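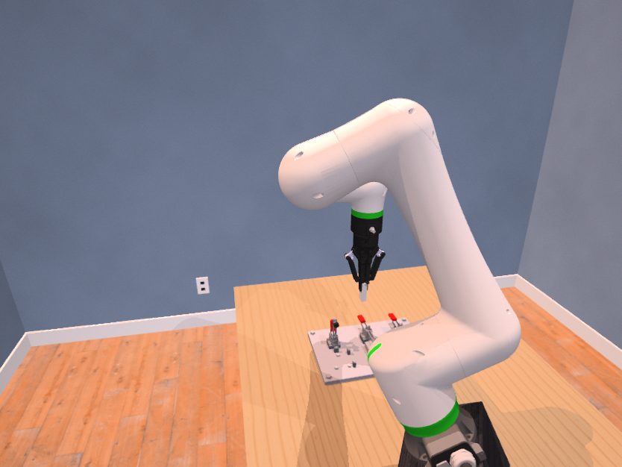 La célula virtual de Nuvex, con el brazo sobre la placa de bridas.

Llevo desde mayo pagando una suscripción a un simulador de robots y ya va siendo hora de admitirlo por escrito. El producto se llama Nuvex, lo vende una casa llamada Eichhorn y el plan básico cuesta 23 euros al mes. Por ese dinero te dan un brazo, una mesa, una placa con tres bridas de palanca y una habitación cuyo zócalo está mejor rematado que el de mi casa.

El paquete que he probado es el de manipulación de bridas. Uno elige la célula, carga un programa y mira cómo la pinza se acerca a las palancas rojas. Pedí presupuesto para montar lo mismo con hierro de verdad y dejé de leer en la segunda página – había un capítulo entero dedicado al embalaje. El simulador, en cambio, cabe en el portátil y no hay que subirlo por la escalera.

La instalación es otra historia. El asistente descarga 1.526 archivos y te los va enumerando uno a uno, como si luego fuera a preguntártelos. El manual tiene 105 páginas y una traducción al español en la que la pinza se llama «tenaza», «garra» y, en un capítulo especialmente inspirado, «mano del usuario». Con todo, al segundo café tenía el brazo en marcha.

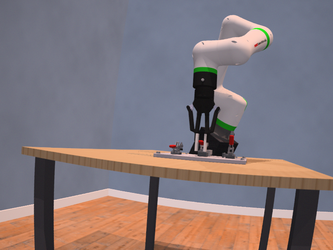 Mattes Kuhlmann me escribió que el simulador le parecía bien, pero que a él las bridas virtuales le habían dado una confianza que las reales le quitaron en una mañana. Según él, la fricción de la palanca viene de fábrica demasiado amable, y conviene subirla antes de creerse nada. Le hice caso. Mi programa, que era un prodigio, dejó de serlo.

A favor de Nuvex diré que el ajuste está a mano, en el panel de contacto, y que se puede guardar por separado para cada brida. En contra, que el panel se cierra solo cuando cambias de cámara y no pregunta si querías conservar algo. Perdí así una tarde de valores. Escribí al soporte y me contestó una tal Hildegard Stüber, amabilísima, para decirme que era el comportamiento previsto.

Las cámaras son lo mejor del paquete. Hay vistas generales para enseñar a las visitas y una desde la propia pinza, muy curvada, que al principio marea y luego es la única que miro. Con ella se ve por dónde pasan los dedos respecto a la palanca del centro, cosa que desde lejos yo siempre calculo mal.
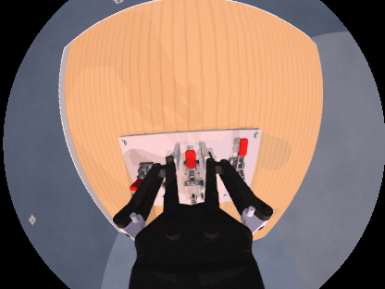 Lo que se paga aparte

Casi todo. Exportar las trayectorias exige el módulo Jumura, que son 689 euros de una vez, y la licencia va ligada a un solo ordenador. Si cambias de equipo hay que rellenar un formulario y esperar. Yo he decidido no cambiar de equipo nunca, que es una forma de fidelidad como otra cualquiera.

¿Lo recomiendo? Para aprender a plantear una secuencia sin romper nada, sí. Para saber si la pieza va a quedar bien sujeta un lunes a primera hora, pregunten a Mattes. 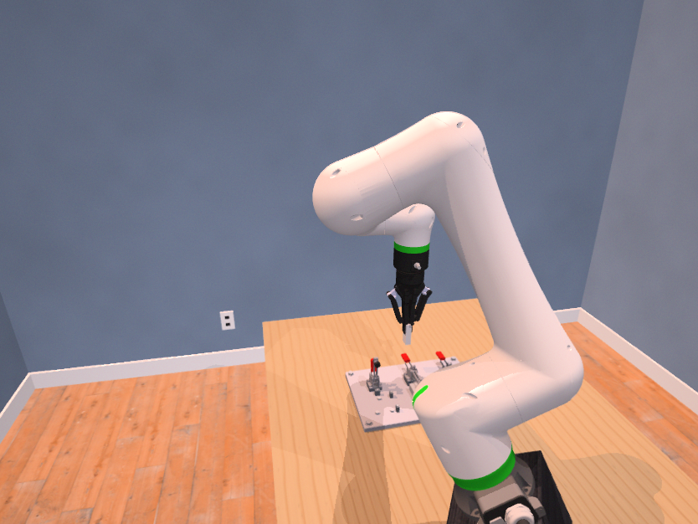
Club de Robótica Nendby – Sección de simulación

El club me presta este rincón para las reseñas y no responde de mis opiniones. Renuevo la suscripción un mes más, con la fricción alta. Quien quiera mis valores de contacto, que los pida en los comentarios; los tengo apuntados en papel.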